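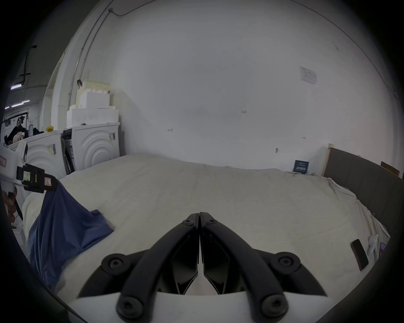 I've been playing Havevport on my phone since April and my thumbs had started to complain, so when Iltex brought out a clip-on controller that was meant to work with it I caved and ordered one the same evening. It has had a lot of use. I'm not a desk gamer at all, I play in the bedroom, on the big bed with the off-white sheet that's always a bit wrinkled and the blue cloth crumpled over the left-hand side, and a controller has to suit that sort of slouching about or it's no good to me. Most of them don't. They're built for people who sit up straight!

For anyone who hasn't played it, Havevport is the one where you sail between islands collecting sea creatures, and each island has its own set that you can't get anywhere else. The touch controls are fine for pottering about. They are not fine for storms, when you're steering with one thumb, throwing nets with the other and trying to see the boat past both of them. That was my whole reason for buying a controller, really - I kept losing rare catches because my own hand was in the way.

Getting the phone in is easy. You pull the two halves apart, drop the phone in the middle and let the spring close up on it. Mine fits with its case on (a thin one, my sister's chunky one wouldn't go) and it hasn't slipped out yet, even lying on my back with the thing held over my face. Pairing took a couple of goes. The first time it connected and then did nothing, and I had to go into the game's settings and switch on "external pad", which the leaflet doesn't mention anywhere. Sumaiya Thambiah on the game's forum had posted the fix, so thank you Sumaiya, I'd have sent it back otherwise.

The sticks are lovely. Nice and loose but not wobbly, and you can do tiny corrections with them, so I can thread the boat through the reef at Pevness without scraping it, and I had never once managed that with my thumbs on the glass. The face buttons are a bit clicky for late nights. The triggers I'm less keen on. They're narrow and they sit quite far round the back, and after a long storm my fingers had gone stiff. Beverley Hartley, my usual crewmate in the game, has the same controller and much smaller hands, and she says the triggers are the best bit, so try one first if you can.

Battery life is good enough that I forget to charge it. The cable is silly though, it's so short that you can't play and charge at the same time unless you're sat on the floor by the socket. I bought a 2 metre one and that's sorted it.

Now the bad part, the app. Iltex want you to install it to change what the buttons do, and it's slow and keeps asking whether I'd like to see offers. I remapped the net to the right shoulder button, closed the app and haven't opened it again. The setting stays put, luckily. There was also an update that stopped the left stick working on the map screen, so for a while I had to prod the map with a finger like before. The next update put it right.

Has it made me better? A bit, yes. I'd been stuck on 400 creatures for ages and I finally got past it, and my best storm score is now 1,070, well above anything I'd had by touch. I still can't catch the glass eel, but neither can Beverley, and I think you need to be up at six in the morning for that one.

If you mainly play card games or puzzles you won't get anything out of it. For Havevport, or anything else with proper steering in it, I'd buy it again, with the longer cable in the basket at the same time.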